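My first term coaching the under-tens

Posted in: Life, Sport, Muddling Through
6 comments

So in May I said yes to something in a car park, which is how most of my bad decisions happen. Our netball club needed someone for the under-tens on a Wednesday, the last coach had moved to the coast, and I was standing there holding a bag of bibs. I played wing attack at school and for a couple of years after. I had never coached so much as a goldfish.

Ten girls turned up to the first session. I had a plan written on the back of an envelope, with timings, and I'd got through all of it by twenty past five. We had the hall until six! I made them play stuck in the mud for forty minutes and went home and lay on the kitchen floor.

What got me through the next few weeks was Halldóra Ásgeirsdóttir, who has the under-twelves on the other half of the hall. She's been at it for years and she has this way of lowering her voice when they get noisy, so they all have to shut up to hear her. I tried it the following week. They just carried on talking, and one of them asked if I was poorly. I've since gone back to the whistle.

She did give me a few things that worked, though, so I'm passing them on for anybody else who has been cornered in a car park.

Fewer drills

I was cramming in eight or nine and explaining each one for longer than we played it. Three is plenty. Ours are now a passing square, a dodging game the girls have named Sharks for reasons I've lost track of, and a proper match at the end. If the match doesn't happen there is uproar, and quite right too.

Let them swap positions

Everyone wants to be goal shooter until they've missed four in a row with their nan watching. I had one girl who wouldn't go anywhere near the circle, and one who wouldn't leave it, and I let them both stay put for far too long. We rotate every quarter now. The reluctant one has discovered she loves goal keeper, where she can wave her arms about and be a nuisance. I wish I'd moved her in week two.

Parents

Mostly lovely. I've had one long email about court time (I replied the next morning, which I recommend, my first draft was not fit to send) and one dad who shouts "shoot!" at whoever has the ball, including the defence. I had a quiet word. He said he'd thought it was encouraging, and he's now our scorer, so he has to concentrate.

Kit

The club gave me £50 and a cupboard key. The cupboard held two flat balls, a hockey stick and a stack of cones with the tops chewed. I ended up getting Velano balls in size four, because the fives were too big for the smaller ones to get their hands round, and a bag of throw-down spots from Thorlacius that slide all over a polished floor. Don't buy those for indoors. Use masking tape and peel it up before the badminton lot arrive, they're very particular.

I also tried one of those step counters, a Zemby, to see how far I trot about in a session. 3,290 steps, and I wasn't even playing! My knees could have told you that without the gadget. 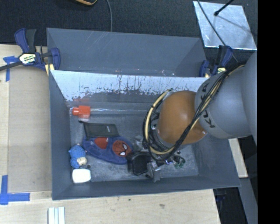

The match

We had our first friendly at the end of term, away, at a school with an outdoor court and a wind coming straight across it. I'd been so worried about whether they'd remember the footwork rule that I forgot to bring the bibs. We borrowed some, in the same green as the other team's skirts, and spent the first quarter passing beautifully to the wrong people.

We lost 14–5. I had a little speech ready for the losing, all about effort, and I got one sentence in before somebody's mum opened a tub of flapjacks and that was the end of me. In the car my daughter said it was the best day of her life, and then that she was going to be sick, and then that she wasn't. I had the radio off the whole way home, just in case.

I've said I'll do next term. Halldóra is off for part of it, so I may be minding both halves of the hall for a couple of weeks, and if you know any games that work with twenty-odd children of wildly different heights, please put them in the comments. I've got Sharks and that's about it.

Filed under: netball, coaching, kids' sport
Older post: The great boot cupboard clear-out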